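Nulura teleop set, README

Last edit December 15, 2018, Rahel Lüthi

What this is
Demos recorded by remote control, one operator, one arm at a time. 335 episodes, all by hand, nothing scripted. Tasks were picked in June and then cut down to what we could really finish. Used internally as the starting set for the Brudel policy code.

Where
Tovville lab, ground floor. Some early episodes came from the Ham site, those have "ham" in the folder name. Different table height there, don't mix them for training unless you fix the offset first. The offset is in calib.txt, meters, not mm. Yes I got that wrong too.

Layout
episodes/ one folder per demo
wrist/ video from the wrist camera
state/ joint angles plus gripper opening, same clock as video
cmd/ what the operator sent, before smoothing
notes.csv free text, one row per episode, spelling is bad

State and cmd don't have the same length. Line them up on the timestamp column, not on row number. Tools/align.py does this, slow but works.

Tasks
Pick up cloth, lay it down folded once.
Push drawer shut.
Move block from tray to tray.
Hand-guided versions of the block task are in kines/ (arm moved by the wrist, motors slack). No cmd files for those obviously.

How an episode goes
Operator homes the arm, opens gripper, hits record, does the task, hits stop. Failed tries are kept and flagged fail in notes.csv. If operator dropped the controller or sneezed or whatever it is flagged junk. Skip junk.

Known problems
16 episodes have a frozen gripper value for the first second or so. List in bad_grip.txt.
Clock jump in 6 of the Ham ones, not fixed.
cmd smoothing was changed halfway, old setting is written in the folder as smooth_old. Should of been done from the start.
Left/right finger are swapped in the state header. Columns are fine, only teh header is wrong.

Recording more
Keep episodes under 600 frames, the loader chokes past that. Home the arm every time. Write the note right after, not at the end of the day.

Wrist camera view is the one the policy gets, so check it before you record, not only the operator's screen. Both fingers should come in from the bottom corners, red shells and the black rough pads on the inner side, with the gap between them open. If only one finger shows, the mount slipped, redo it. Background is not masked, so cables on the floor and the bit of arm at the right stay in. Crop at your own risk, I tried and the grasps got worse. 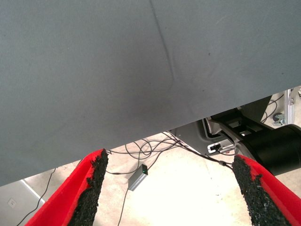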